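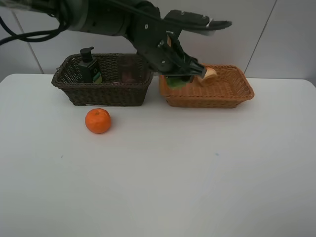 *The gripper over the lighter basket, with the mandarin waiting its turn.*

## Looking after a bench arm that sorts groceries

Thibault Guillot asked me to write up how I keep the sorting arm at Kustitz in good order, and as I've been putting it off since October, a quiet Sunday (29/03/2026) seems as good a day as any. None of it is difficult, and most of it needs only a soft cloth, a hex key and a bit of patience.

**Start with the baskets.** Wicker is lovely stuff but it wanders. Every nudge from the fingers shifts it a little, and by lunchtime the arm is reaching for a spot that has quietly moved. I put a dab of reusable putty under each corner and draw a pencil tick on the table where the front edge should sit. Turn the baskets over once a week and give them a good tap, as crumbs do collect in the weave and end up on the finger pads.

**Wipe the fingers before you blame the program.** If things are slipping, it's nearly always grease or citrus oil on the pads. A cloth barely damp with warm water and a drop of washing-up liquid will do it, then a dry one. Please don't spray anything straight at the gripper! Spray the cloth, well away from the arm, and do all this with the power off and the arm parked where it can't drop.

**Leave some slack in the cables.** Inès Brunet taught me this one after I'd tied ours up beautifully tight and then wondered why the wrist kept faulting. Move the arm slowly to its furthest reach, see how much cable it wants, and only then fix your ties, leaving a gentle loop that doesn't catch on anything. I check ours every 50 hours of running and look for shiny patches where the sleeve has been rubbing.
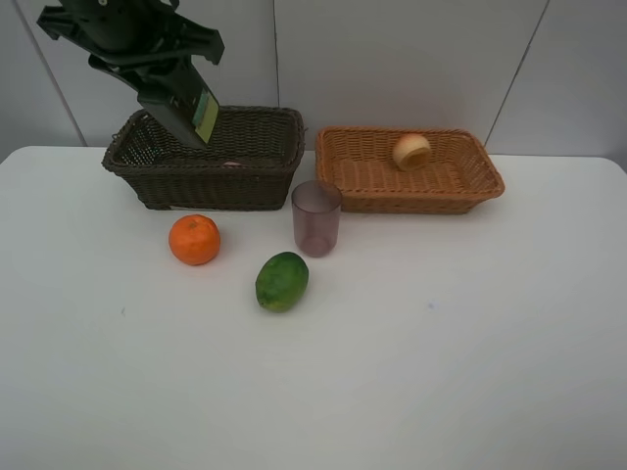
Reaching down inside a basket is where most of the knocks happen, so set your heights with care. Measure to the top of the rim, braid and all, and have the arm travel well clear of it before it comes down. I go straight down at 90 degrees to the table for the last stretch when I can, though a slanted approach is fine if you've tried it slowly first. Do it again whenever you swap a basket, even for one that looks the same.

**Screws.** The little ones around the gripper work loose. There are 4 on ours that I check each Monday, just nipped up with the short end of the key. Overdo it and you'll be drilling one out, as I did.

**Practice pieces.** Keep a mixture of shapes to hand, round ones especially, as they roll off just when you're feeling pleased with yourself. Check real fruit for soft spots before you start, and have a spare cloth ready.

Replacement pads are in the Joly tin, on the shelf over the sink.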